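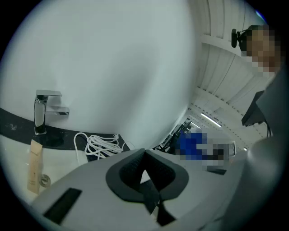
Hand-held gripper at the black worktop, chrome tap on the left

Minutes of the gripper comparison meeting, December 21, 2018

Present: me (taking the notes, so blame me for the spelling), Virgilio Samonte, Emiko Sakamoto and the two from the Enriquez project, who had to leave before item 4.

1. Last time's minutes
Agreed, with one correction from Emiko. I had written that the Jetside jaws were the wide ones. They're the pointed ones. I've fixed it in the shared copy and I'm sorry to anyone who ordered spares on the strength of it.

2. Jetside or Virnimel
Most of the meeting went on this, as you'd expect. Virgilio has now been through all 401 trials and put them in one sheet, which was a rotten job and we thanked him for it. His view is that the Virnimel pads are kinder on the hand over a long session and better on anything chunky, cups and packets and so on. The Jetside jaws win on cloth and on small flat things. Emiko agreed about cloth but thinks the small flat things are closer than the sheet makes them look, as the early Virnimel trials were done before we'd sorted the trigger spring. Virgilio said fine, he'd split the sheet at the spring change and look again.

I said my piece about the housing. It's big, and near a tap or anything else that stands up off the worktop I spend half my time turning my wrist to get round it. One of the Enriquez pair asked if I could just come at things from the other side. I can, but then the cable's in the way! We left it that I'll write down which tasks it happens on, and we won't ask for a slimmer housing until there's a list to send.

3. Camera view
Short one. The round wide view from the gripper stays. Emiko had wanted to try a narrower lens because straight edges bend so much towards the rim, and she finds that tiring when she's going through clips. Virgilio pointed out that with the narrow one we lost sight of the object nearly every time the hand turned over. Emiko gave way on that but would like the straightened copies made overnight so they're ready in the morning. I'll see if the old machine is up to it.

4. Controllers and the cloth task
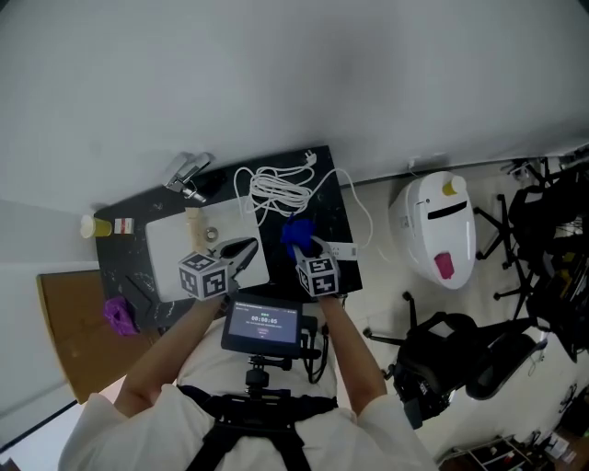 My own item was the chest controller, the Trusteck one, against the desk one we had in May. I much prefer the chest one. With both hands full I can look down and see that it's recording, where before I was twisting round to a screen behind me and dragging the gripper off target as I did it. The digits are white and they read perfectly well from above (five seconds in, on the run we had up during the meeting, with the right-hand jaws already closed on the blue cloth). What I don't like is the cables on the right side of it, which loop down next to my ribs — I'd like them clipped to the harness, and Emiko has some clips that might do. Virgilio asked about weight. It's fine for a morning. I haven't worn it for a whole day and I'm not volunteering until the straps have been padded.

We then had a long wander into whether the marker cubes should go further back along the gripper. Emiko thinks tracking suffers when the hands come close together, Virgilio thinks it's the lighting. No decision. They'll each do a short set with their own fix and bring the clips.

5. Storage
We're at 3,759 clips on the shared drive, counting both grippers. Virgilio asked that people please stop renaming folders after they've been copied over. I think he meant me.

6. Any other business
Emiko would like the cloths washed. Agreed.
The label printer is out of tape again.

Actions
Virgilio: split the sheet at the spring change; short set with different lighting.
Emiko: clips for the controller cables; short set with the cubes moved back.
Me: list of tasks where the housing gets in the way; overnight straightening on the old machine; cloths; tape.

Next meeting to be fixed by email once the new sets are done.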